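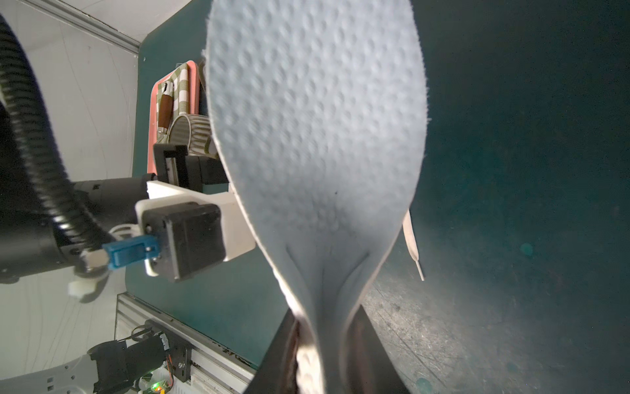 Golob Sermons, plain text set

Last updated: March 2022
Filed under: Texts and Transcripts / Sermons / Chapel

255 sermons from the chapel at Jinbridge, typed up from the preachers' own notes. One sermon per file. Named after the Golob box, the wooden trunk they came out of. Mostly morning sermons, a fair few evening ones, a handful of funeral addresses (names taken out of those, see further down).

Meant for people who want to search sermons, or read them, or compare how the same verse got preached by different people. Not a theology. We don't vouch for anything said in them and some of it contradicts itself from week to week.

What's in the folder

sermons/ - the texts, UTF-8, wrapped at 70 characters
index.txt - file name, preacher's initial, main Bible passage, season
passages.txt - every verse quoted or pointed to, as far as we spotted them
odd.txt - pages that belong to a sermon but we can't tell which

Season means the church year, so Advent, Lent, Easter and so on. Where the notes say nothing it's left blank. Please don't fill blanks by guessing from the passage, someone did that in an early copy and Jonah ended up in Lent every single time.

How it was typed

More than 100 were handwritten, the rest typescript. Typescript went through Istis for the first pass and was then read against the page. Handwriting all done by eye. Istis is poor on carbon copies, it reads "sin" as "sun" quite often, and we have probably not caught evry one. If a sentence about the sun sounds strange check the scan.

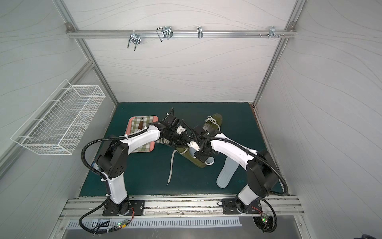 Spelling left as the preacher had it. Same with capitals, so He and he both turn up for God, sometimes in one paragraph. Crossings out are dropped unless the crossed out bit is a whole sentence, then it's kept in square brackets with a tilde in front. Notes in the margin go at the end of the paragraph they sit next to. Greek and Hebrew words are in English letters only, as the preacher wrote them.

Bible quotes are as written. Quite a lot were from memory and match no printed version. Don't correct them! That's half the interest. The index gives the passage we think was meant, with a ? where two are possible.

Known problems

- Two preachers share the initial R. Not split yet.
- Some sermons were preached again years later with a new opening. We kept both, so counts of phrases will come out high.
- Harvest is over-represented, Good Friday hardly there at all.
- Psalm numbers follow whatever Bible was in the pulpit, mostly the usual English numbering but check.
- Last pages missing in places. Marked [ends] where the paper stops, whether or not the sermon did.

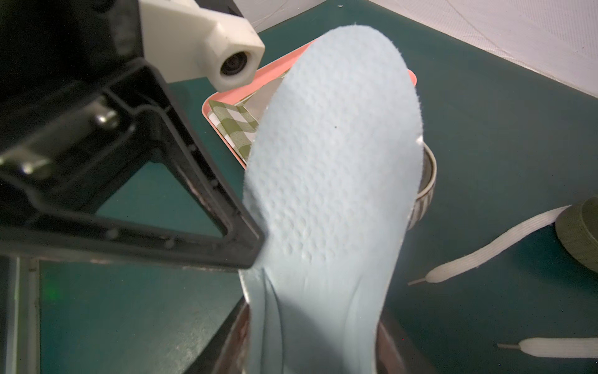 Names and private matters

Funeral addresses have the dead person's name and family names swapped for N. Prayer lists were not typed at all. If you know of somebody still recognisable in a text, tell us and the file comes down while we look.

Using it

Free to read, copy, quote and print for study or worship. Say it came from the Golob set and give the file name. Not for resale. If you preach one, fine, several have been already.

The Atus reader opens the folder as it is, just point it at sermons/. Anything else that reads plain text will do. Search on single words first, line breaks fall in the middle of phrases and a phrase search will miss them.

Still to do

Evening sermons from the second bundle, the hymn numbers (jotted on the backs, not typed yet), and sorting out the R's. Next version planned for November, depending on how the handwriting goes. Corrections welcome, give the file name and the line, and say weather you checked it against the scan.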